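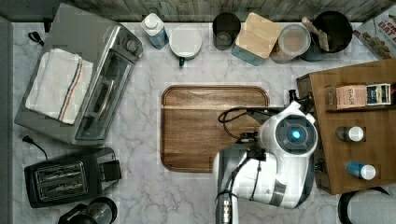 Tips for recording kitchen jobs with an arm

These notes come from the Hutley kitchen bench, where we record worktop tasks for the Zancombe set. They assume your arm is mounted, calibrated and talking to the recorder.

Setting out the worktop

Clear a working patch in the middle before you bring anything else in. A chopping board makes a good one, as it gives every task the same start and finish point. Leave ordinary clutter round the edges. Tubs, tea boxes and a toaster are what the arm will meet in a real kitchen, and a policy trained on a bare counter goes wrong at the first cereal box.

Move the clutter every 16 runs. Turn the larger appliances a little as well, and swap a light object for a dark one now and then.

Unplug anything that heats. Keep flexes away from the path of the gripper, and check the arm's own cable has enough slack at full reach.

Fold tea towels the same way each time unless folding is the task.

Driving the arm

Go slower than feels natural, but don't stop halfway through a reach. Long pauses get learned along with everything else.

If you miss a grasp, back off and try again in the same run. Mark it as a recovery. At Vustley we threw these away for months and had to record 700 of them afresh in January.

Bottles on their sides roll. Approach from above with the fingers across the bottle, and close gently.

Change drivers after 18 minutes. Tired hands make jerky runs.

Saving and labelling

Write the task line before you start, in everyday words: "put the lid on the tub". Save failed runs in their own folder.

Watch one run in full at the end of each batch. The first Pillay batch had 873 runs with the wrist view out of focus, and a single look would have caught it.

Wipe down the board and the gripper fingers before the next person takes over.

Last updated 2021-08-15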